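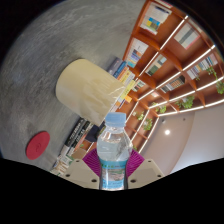 Wasserflasche mit hellblauem Schraubverschluss, teilweise gefüllt

Kaffeemaschine meldet "Tank leer", obwohl der Tank voll ist

16. Apr. 2019, von Minttu Tikkanen
Zuletzt aktualisiert: 15:48 Uhr

Gerät: Kovitz Siebträger, eine Gruppe, mit herausnehmbarem Tank
Standort: Teeküche im zweiten Stock, Büro Wevholm
Gemeldet durch: Leonie Gilchrist
Status: gelöst, bleibt noch unter Beobachtung

Beschreibung der Störung

Die Maschine heizt normal auf. Beim ersten oder zweiten Bezug stoppt die Pumpe, die rote Lampe für den Wassertank blinkt, und die Taste reagiert nicht mehr. Der Tank ist dabei voll. Wenn man ihn herausnimmt und wieder einsetzt, geht es manchmal für eine Tasse weiter, manchmal gar nicht. Leonie hat geschrieben, dass der Fehler am Morgen schlimmer ist als am Nachmittag. Ich konnte das nicht bestätigen, aber ich notiere es.

Die Maschine ist seit Januar bei uns und lief bis vor kurzem ohne Probleme. Entkalkt wurde sie noch nie.

Was ich geprüft habe

1. Sitz vom Tank. Der Tank hat unten ein Ventil mit Feder, das beim Einsetzen aufgedrückt wird. Die Feder ist in Ordnung, das Ventil öffnet. Ich habe den Tank mit der Hand nach unten gedrückt, während die Pumpe lief. Kein Unterschied.

2. Dichtung am Ventil. Herausgenommen, mit warmem Wasser gespült, wieder eingesetzt. Es war ein kleiner Kaffeekrümel darunter. Ich hatte Hoffnung, dass dieser Krümel die Ursache war. Die nächste Tasse ging auch durch, bei der übernächsten blinkte die Lampe wieder.

3. Ansaugschlauch. Kein Knick, keine Luftblasen zu sehen. Das Sieb am Ende war sauber.

4. Neustart. Maschine ausgeschaltet, Stecker gezogen, 15 Minuten gewartet. Die Meldung war danach sofort wieder da, schon während der Aufheizung.

5. Kontakte vom Füllstandssensor. Hinter dem Tank sitzen zwei kleine Stifte aus Metall, die in das Wasser reichen. Ich habe zuerst gedacht, dass es ein Schwimmer mit Magnet ist, so wie bei der alten Maschine von Mollah. Das war falsch. In dieser Maschine wird gemessen, ob zwischen den Stiften ein kleiner Strom fließt. Die Stifte waren leicht matt. Ich habe sie mit einem weichen Tuch und etwas Zitronensäure abgewischt und gut nachgespült. Der Fehler kam etwas seltener, aber er kam.

Nach Punkt 5 habe ich eine Pause gemacht und den Support von Fakemura angerufen, bei denen wir die Wartung haben. Herr Kokkonen hat mir als Erstes eine Frage gestellt, auf die ich selbst nicht gekommen bin: Welches Wasser ist im Tank?

Ursache

Bis vor kurzem haben wir Leitungswasser aus der Küche benutzt. Dann hat jemand auf den Deckel einen Zettel geklebt, dass man zum Schutz vor Kalk bitte nur das destillierte Wasser aus dem Schrank nehmen soll. Der Zettel war gut gemeint. Destilliertes Wasser enthält aber fast keine Mineralien und leitet den Strom sehr schlecht. Der Sensor misst also nichts und die Elektronik meint, die Stifte hängen in der Luft.

Damit ist auch erklärt, warum es nicht immer gleich war. Manche Kollegen haben weiter Leitungswasser nachgefüllt, und im Tank war dann eine Mischung.

Test zur Bestätigung

Tank ganz geleert und mit stillem Mineralwasser aus der Flasche gefüllt. Die Meldung war weg, sechs Bezüge hintereinander ohne Störung. Danach wieder geleert und mit destilliertem Wasser gefüllt: Die Lampe blinkte beim ersten Bezug. Noch einmal Mineralwasser: wieder gut. Am Ende Leitungswasser: auch gut.

Ich habe für den Test stilles Wasser genommen, weil Kohlensäure in der Pumpe nichts zu suchen hat. Bitte auch in Zukunft kein Sprudelwasser einfüllen, falls die Leitung einmal abgestellt ist.

Lösung

- Den Zettel habe ich entfernt und einen neuen angebracht: "Leitungswasser, gefiltert oder ungefiltert. Kein destilliertes Wasser."
- Das destillierte Wasser steht jetzt bei den Bügelsachen.
- Die Maschine habe ich nach der Anleitung entkalkt. Das Programm hat 36 Minuten gedauert, mit zweimal Spülen.
- Den Tank bitte am Abend leeren und offen trocknen lassen.

Zur Härte: Unser Leitungswasser ist ziemlich hart, das Thema Kalk bleibt also berechtigt. Ich habe einen Tischfilter bestellt. Nach Auskunft von Herrn Kokkonen bleiben bei einem normalen Filter genug Mineralien übrig, damit der Sensor arbeitet. Wenn der Filter da ist, teste ich es und schreibe das Ergebnis in dieses Ticket.

Noch offen

Die Pumpe klingt nach der Entkalkung ein bisschen heller als früher. Der Druck am Manometer ist normal. Ich weiß nicht, ob das etwas bedeutet. Wer am Gerät etwas Ungewöhnliches hört, soll es bitte hier eintragen und nicht nur in der Küche erzählen.

Kommentare (4)

Leonie Gilchrist
Danke Minttu! Heute drei Tassen gezogen und alles lief durch. Der Zettel war übrigens von mir, tut mir leid. Bei meinem Bügeleisen steht das mit dem destillierten Wasser in der Anleitung, und ich dachte, Kessel ist Kessel.

Annelore Stüber
Hatten wir im Erdgeschoss mit dem Luftbefeuchter genauso, da hat das Gerät auch nach 30 Sekunden abgeschaltet. Eine winzige Prise Salz im Tank hat damals geholfen, aber das würde ich bei einer Kaffeemaschine nicht machen.

Minttu Tikkanen
Nein, bitte kein Salz. Das greift die Metallteile im Kessel an. Leonie, kein Problem, ich hätte früher nach dem Wasser fragen sollen.

Kendra Lapointe
Kann man die Entkalkung irgendwo als Termin eintragen? Bei der Mollah hat sich jeder auf den anderen verlassen, und am Ende kam nur noch ein Tropfen raus. Ich übernehme gern die nächste, wenn mir jemand zeigt, wo der Entkalker steht.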